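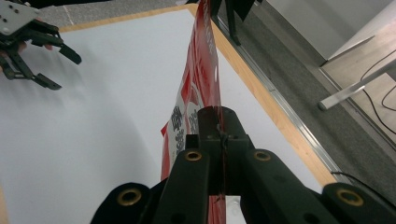

Gripper with brass grommets

Section 4. Setting up family rooms and connecting rooms

Use this section to add family rooms to your Rendport booking calendar, link two rooms that share an inner door, and set the rates for children. You need a manager login. Front desk logins can view these screens but cannot save changes.

The steps apply to hotels, guesthouses and vacation apartments. If you only rent out whole houses, go to Section 6.

4.1 Add a family room type

1. Open Property, then Room Types.
2. Select Add New and choose Family from the list.
3. Type the name guests will see when they book. Names longer than 29 characters are shortened on phones.
4. Enter the number of fixed beds. Do not include cribs or rollaway beds here. They are added in 4.3.
5. Enter the maximum number of adults and the maximum number of children.
6. Select Save.

The new room type stays hidden from guests until it has at least one room and one rate.

Note: Guesthouse Skekulska, the sample property that comes with your trial account, has two family room types already filled in. You can copy either one and change the name.

4.2 Link connecting rooms

1. Open Property, then Room List.
2. Check the box next to both rooms.
3. Select Link as Connecting.
4. Choose how the pair can be sold: Together Only, or Together or Separate.
5. Select Save. A small chain symbol shows next to each room number.

With Together or Separate, a booking for one room takes the pair off sale for those nights. The other room can still be booked alone.

Caution: Linking rooms does not move bookings you already have. Check the calendar for both rooms before you open the pair for sale.

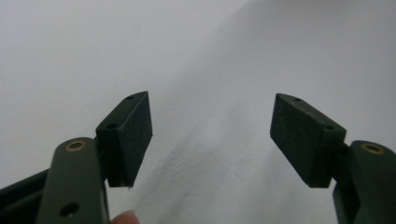
Wall with uneven plaster texture

4.3 Cribs and rollaway beds

1. Open Property, then Extras.
2. Select Crib or Rollaway.
3. Enter how many your property owns. Rendport stops offering the item when all of them are booked for a night.
4. Enter the nightly price, or 0 if there is no charge.
5. Check each room type where the item fits.
6. Select Save.

4.4 Child rates

1. Open Rates, then Age Bands.
2. Enter the lowest and highest age for each band. The default first band ends at 2.
3. Choose Fixed Price or Percent of Adult Rate.
4. Enter the amount. For example, 20 with Percent of Adult Rate charges a child 20 percent of what an adult pays.
5. Select Save, then Preview.

Age bands must not overlap. If they do, the screen shows message 2,275 and the rates are not saved. Correct the ages and save again.

The child's age is taken on the day of arrival. A child who has a birthday during the stay keeps the same rate until checkout.

Caution: Bookings sent from the Khoo channel do not include ages. They arrive at the adult rate and have to be changed by hand under Booking, Guests.

Section last updated March 2023. Applies to Rendport with the Prirkdale calendar view turned on.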